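Shop Notes > Kitchen > Dinnerware > Orum everyday set

17 June 2020 | by Nuria Gudeta

Filed under: Things I Use Every Day

I've been eating off the Orum dishes since February, and I still grin a little when I set the table. I bought mine from Prendance (the Dorngate store, the one with the terrible parking) after my old stoneware chipped one time too many. I wanted something light that I could carry outside in one stack without my wrists complaining, and these are so light!

The plates have a raised rim, so peas and sauce stay put, and the bowls are deep enough for a proper helping of noodles. I use the bowls for breakfast too. Colors are sold mixed, you can't pick, and I was grumpy about that until I opened the box. Now my kids fight over the orange.

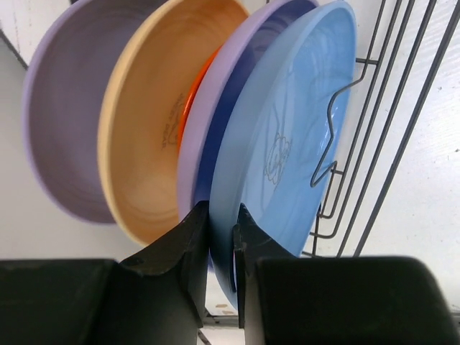
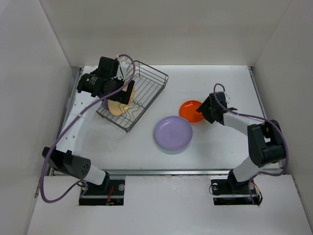 Mixed colors, with an orange plate in both photos.

A few things to know before you order. They're fine on the top shelf of the dishwasher, but I keep them out of the microwave. Tomato sauce will stain if you leave it overnight, so rinse first. A soft sponge only, please, the green scratchy kind dulls the shine.

I also tried the Gashaw set, and it's nice, but heavier and it takes up way more cupboard. The Orum comes with settings for 4, and I ended up ordering 2 boxes so we'd have enough for birthdays.

Item no. 159. Ships flat in a plain carton, spare plates sold singly.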